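To: shop-automation list
Date: 1/21/21
Subject: Re: cable work, are we there yet?

> We looked at the Cledier arms again for our packing benches. They
> pick boxed parts fine. My question to the list is the soft stuff.
> Has anyone seen a machine take patch cords out of a bin, one at a
> time, and plug them into something? Our people do it all shift
> without thinking. The salesman told me it was solved.

I wouldn't call it solved. It has come a long way since July, when I last wrote to the list on this subject, but I would not put it on a packing bench yet.

We have two arms on one table and the job is network cable out of a green bin. This is the work at hand:
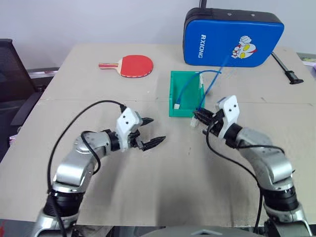
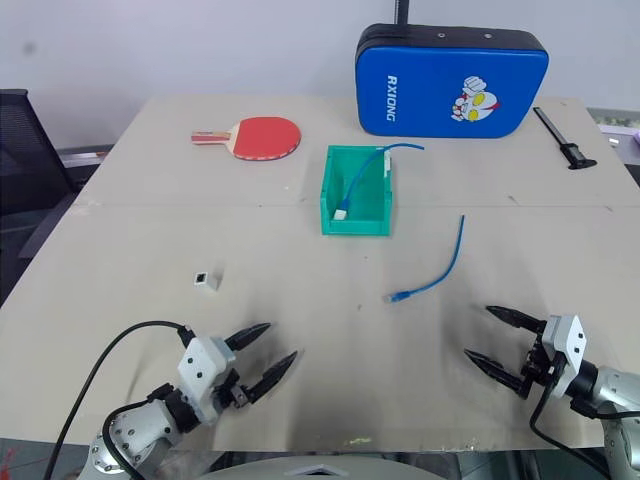

The trouble with cable is that it has no fixed shape. A boxed part is where the camera says it is, and it stays there until you move it. Pull one end of a cable and the rest goes somewhere else. It hooks on the rim, or it brings its neighbor along. A person feels that and gives the cord a little shake. Our arms have very little sense of touch, so they keep pulling until the software decides something is wrong, and then they stop and wait for one of us.

Our last full run was 31 tries at taking one cable out and setting it down clear of the bin. Grasping was the easy part. Most of the stops came from tangles, and a few from a plug catching on the bin wall. Seating a plug in a jack is harder again. You have to get the plug turned the right way first, and with two-finger grippers that can mean handing it from one arm to the other, sometimes more than once. We allow 5 minutes for that. A person needs a few seconds.

As for your packing benches, I would ask Cledier for an uncut video of 1,000 picks with your own cords, mixed lengths, dumped in the bin the way your people dump them. If they offer to lay the cords out straight beforehand, you have your answer. Cabral did that for us at their demo and it looked great — then we tried it with a tangled bin and it didn't.

Where I do think the machines are ready is hard parts in trays, and moving full bins from one bench to the next. We would buy for that today. Folding, wiping and anything with string or cloth in it I would leave with people for now.

Has anyone on the list tried the softer fingertips from Skoltus? I'd like to know how long they last before they wear smooth.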